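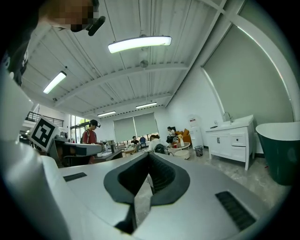

Week 7: Collecting demonstrations by hand

Today is my favorite part of the course, because you finally get to make the data yourselves! Everything we said about imitation learning in the first half depends on what goes into the training set, and a hand-held gripper lets you fill one quickly (no robot booking, no teleoperation lag, just your own arm).

Some terms first. An episode is one complete try at a task, from the starting pose to the release. A session is a run of episodes in the same room with the same objects. Keep the two apart in your logs, please. Uriel Medina lost a whole evening last term sorting that out!

What makes a good episode:
Start with the jaws open and the target in view.
Move at a steady pace, a bit slower than feels natural.
If you fumble, recover and keep going. Recoveries are gold for the policy.
Change the starting position every time.

The Furkau set we'll train on holds nearly 2000 episodes, and your group will add 22 more. Vary the rooms if you can: a policy that has only met one countertop gets lost at the next one, and it's great fun to watch it happen in the plots.

Upload to the Rollirix folder by Wednesday. Questions about calibration go to Ayane Yoshida.

Reading for next time: chapter 2, up to action chunking.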